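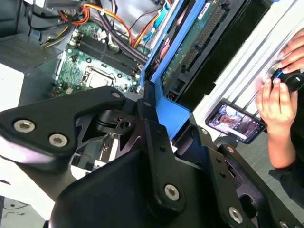

4.2 Das offene Gehäuse als Übungsplatz

Abb. 3: Blick der Handgelenkkamera in den geöffneten Desktop-Rechner, im Vordergrund der eigene Arm.

Ich gebe zu, dass ich mich auf diesen Abschnitt am meisten gefreut habe, denn jetzt wird endlich geschraubt! Bis hierher ging es um Greifer, Kalibrierung und den ganzen Papierkram, den ein Studierendenprojekt eben mit sich bringt. Ab der achten Projektwoche saßen wir mittwochs mit Udarska (so heißt unser Arm, die Gruppe hat abgestimmt) vor einem aufgeklappten PC und wollten wissen, wie gut sich Leute ohne Vorkenntnisse darin zurechtfinden, wenn sie nur das Bild vom Handgelenk haben.

Wer Abb. 3 zum ersten Mal sieht, sucht meistens erst mal den Rechner. Die untere Bildhälfte gehört nämlich fast komplett dem Arm, und alles Interessante drängt sich darüber. Genau das hat unsere Studierenden am Anfang verrückt gemacht. Nisreen Fakhoury hat in der ersten Sitzung vorgeschlagen, die Kamera weiter nach außen zu setzen, und wir haben lange darüber diskutiert – am Ende blieb sie, wo sie war, damit die Aufnahmen über das Semester vergleichbar bleiben. Ich würde das heute wieder so machen, auch wenn mir Georges Haddad da bis heute widerspricht.

Warum überhaupt ein PC-Gehäuse? Weil darin auf engem Raum so viel Verschiedenes zusammenkommt. Der Speicherbereich ist ein schöner Orientierungspunkt: Die schwarzen Steckplätze laufen schräg über die grüne Platine, und die hellen Riegel an den Enden findet man auch dann wieder, wenn das Bild wackelt. Der CPU-Sockel mit seinem Metallrahmen liegt gleich darunter und ist offen, den haben wir in den Aufgaben als verbotene Zone geführt. Die blaue Halterung mit der Festplatte ist farblich ein Geschenk, die hat wirklich jede Gruppe sofort benannt. Schwierig sind dagegen die Kabel. Schwarz, Lila, Rot, Gelb und Orange gehen oberhalb des Boards in Schlaufen durcheinander, und welches davon wo endet, lässt sich aus einer einzigen Ansicht kaum sagen.

Gearbeitet wurde in Zweierteams. Eine Person bediente, die andere führte Protokoll und durfte nur mit Worten helfen, nicht mit dem Finger auf den Monitor zeigen (das fiel allen unglaublich schwer!). Nach jedem Durchgang wurde getauscht. Insgesamt haben wir 19 Durchgänge ausgewertet. Zwei weitere mussten wir streichen, da fehlte schlicht das Protokoll.

Beim Auswerten haben Maya Jaber und ich getrennt voneinander kodiert, an welchen Stellen ein Team die Orientierung verloren hatte. Als verloren galt für uns, wenn die beiden mündlich unterschiedliche Ziele nannten. Ein Beispiel aus dem Protokoll von Fouad Darwish: »Du meinst den Stecker, ich meine das Kabel davor.« Solche Sätze gab es oft, und fast immer bei den Kabeln. Beim Board und beim Laufwerk waren sich die Teams dagegen schnell einig.

Für die Lehre nehme ich daraus mit, dass wir die Begriffe früher klären müssen. Im nächsten Durchlauf bekommt jedes Team vor dem ersten Griff Zeit, sich gemeinsam durch ein Standbild zu reden und eigene Namen für die Bauteile festzulegen. Wie wir diese Phase bewertet haben und was Randa Hattar an unserem Kodierschema geändert hat, steht in Abschnitt 4.3.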